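Prensa manual para botellas Plirkalden

Ficha de producto · Cocina y despensa · Reciclaje en casa

Vale, lo confieso, en la tienda discutimos bastante antes de meter la Plirkalden en el catálogo. ¿Una prensa para chafar botellas, en serio? Yo era de los que decían que para eso ya están los pies. Luego me llevé una a casa en junio, la colgué al lado del fregadero y ahí sigue, así que me toca a mí escribir la ficha (y pagar el café, que era la apuesta).

Lo que hace es muy sencillo: metes la botella sin tapón, bajas la palanca y sale plana. Sirve para plástico de hasta 2 litros y también para briks pequeños. Las garrafas no caben, ya os lo digo, y con el vidrio ni se os ocurra.

En mi casa somos cuatro y bebemos agua embotellada porque la del grifo de mi calle sabe a piscina. Antes bajaba al contenedor amarillo casi a diario y ahora dejo pasar varios días.
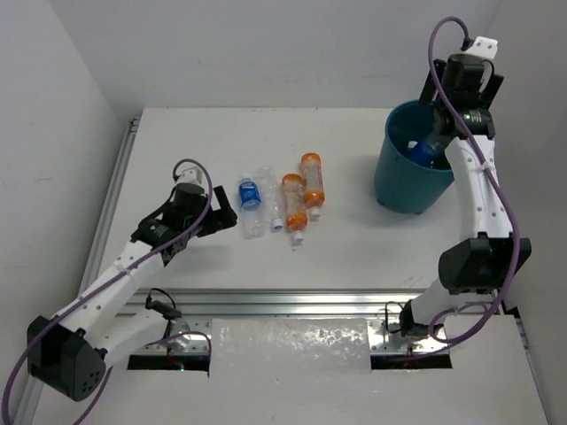 El cuerpo es de acero pintado y la palanca lleva un mango de goma que se agarra bien incluso con las manos mojadas. La diseñó Gunther Fröhlich para el taller de Gronitz, y en eso se nota que es gente que viene de la herramienta: los tornillos son normales, de los de toda la vida, y si se gasta la junta del mango se pide suelta. A mí me encanta que no tenga plástico crujiente por ningún lado!

Va atornillada a la pared. Trae plantilla de papel, 6 tornillos y 6 tacos para ladrillo macizo. Si tu pared es de pladur, compra los tacos Albers de expansión, que los tenemos en la sección de fijaciones y valen muy poco. Yo la puse a la altura del codo y me parece lo más cómodo, aunque mi mujer dice que un palmo más abajo habría sido mejor. Probad con la plantilla pegada con celo antes de taladrar, de verdad.

Una cosa que me preguntáis mucho por correo: no, no hace falta enjuagar las botellas, pero vaciadlas bien. La bandeja de abajo recoge las gotas y se saca tirando hacia delante. La mía la lavo con el resto de los platos y listo.

Y ojo con los envases retornables. Si en tu zona te devuelven dinero por la botella, a menudo la máquina la quiere entera y con la etiqueta legible, así que esas apártalas en otro cubo. Mi cuñada aprendió esto con una bolsa llena.

El color gris claro es el que vendemos más. El verde tarda un poco en llegar, preguntad antes de pedirlo.
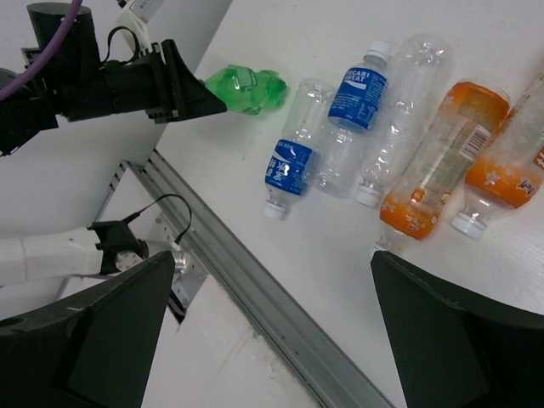 Datos y precio

Capacidad máxima: botellas de 2 litros
Fijación: pared, 6 puntos
Bandeja: extraíble, apta para lavavajillas
Mango: goma negra, recambio disponible
Colores: gris claro y verde
Precio: 148 euros, IVA incluido
Envío: gratis en pedidos de más de 100 euros, o sea que con esta no lo pagas

Va bien con

Cubo con tapa Brolix, el estrecho, que cabe justo debajo de la prensa si la cuelgas a mi altura. También hay bolsas a medida, pero las del súper le valen igual.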